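Gripper comparison for loose wire harnesses – progress report, December
Project Hisia, prepared by Dillano for the Vusel equipment fund

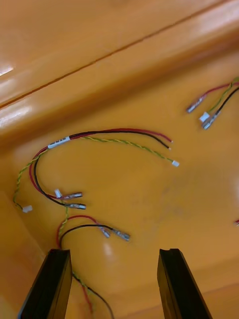 Which finger set is going forward to the second stage?
The flat parallel plates from Gethin. They met the pick target on single harnesses, and the soft fingers did not.

Work completed
The test cell now runs both finger sets on the same arm with the same wrist camera. Harnesses with red, black and green-and-yellow wires are placed in a glossy orange-yellow tray with no fixed orientation. Each set was given 200 pick attempts. A pick counts as good when one harness leaves the tray, stays in the fingers during the move, and is set down with no bent terminal.

Results
The flat plates failed on 11 attempts. Most of these were double picks, where the twisted pair of one harness had crossed the leads of another. The soft fingers failed on 30. They closed well over a bundle but let single leads slide out during the move, and twice they caught a connector housing and dragged the rest of the harness across the tray.

Changing finger sets takes 7 minutes, including the camera check. This is longer than planned. The check will be shortened once the mounting pins have been replaced.

Open points
1. Tray finish. The smooth plastic reflects the cell lights, and the vision software sometimes reads a bright patch as a crimped terminal. A matte tray liner has been ordered. Lowering the lights helped with the glare but made the black wires harder to find at the shaded side wall.
2. Grip location. The software currently aims for the bundle. When the bundle is under another harness it falls back to the terminal ends, where grip force has to be reduced – the present controller allows only one force setting per program. A newer controller release is said to remove this limit. We have not tested it.
3. Finger tips. The notch on the upper edge of the flat plates may be useful for holding a single lead. No trials have been run on this yet.

Spending
Costs are within the approved budget. The tray liner and mounting pins come out of the parts line. No extra funds are requested for this period.

Next period
Repeat the flat plate trials with the matte liner and the same pick criteria, then test the controller release. The soft fingers will be kept as a spare set and returned to the supplier if the liner trials show no need for them.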